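4. Sorting the push-button switches before mounting

Before you mount the switches in the control panel, sort them on a table. Switches of the Tusotum series look very similar from the side, and a wrong one is easy to find on the table but difficult to find behind a closed panel.

4.1 Preparing the table

1. Clear a long table and cover it with brown paper. Fix the paper at the corners with tape, so that it does not move when you slide a tray.

2. Put two trays on the paper with free space between them. Use two different colors, for example yellow on the left and red on the right. Both trays should have a raised rim.

3. Take the switches out of their bags and lay them on the paper between the trays. Do not pour them from the carton. The buttons can be scratched, and small parts can fall under the paper.

Note: Keep the bags until the sorting is finished. The label with the part number is on the bag only – it is not repeated on the switch body.

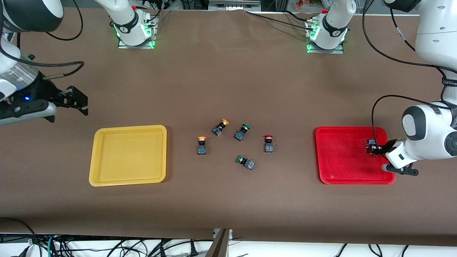
4.2 Checking and sorting

4. Take one switch at a time and hold it by the body. Do not lift it by the button.

5. Press the button fully and release it. It must come back by itself. If it stays down or comes back slowly, mark the switch with tape and keep it apart from the others.

6. Look at the terminals. They must be straight and clean. A terminal which is bent only a little can be corrected once with flat pliers. If it was bent already before, do not use the switch.

7. Put the switches for the front panel into the red tray, and those for the side panel into the yellow tray. Lay them side by side and not one on the other.

8. When the paper between the trays is free, compare the content of each tray with the parts list. A full Bisent panel set has 28 switches for the front and one for the side, this makes 29 together.

Caution: Never test a switch on live voltage at this table. The electrical test is described in section 6 and needs the closed test box.

4.3 If parts are missing

Look first in the carton and under the edge of the paper. If the switch is not there, write to Leonie Sauerland in the spare parts office and give her the order code 1058 together with the part number from the bag. Please do not take a switch from another set – the contacts may be different inside, also when the outside is the same.

Leave the trays on the table until you start with section 5.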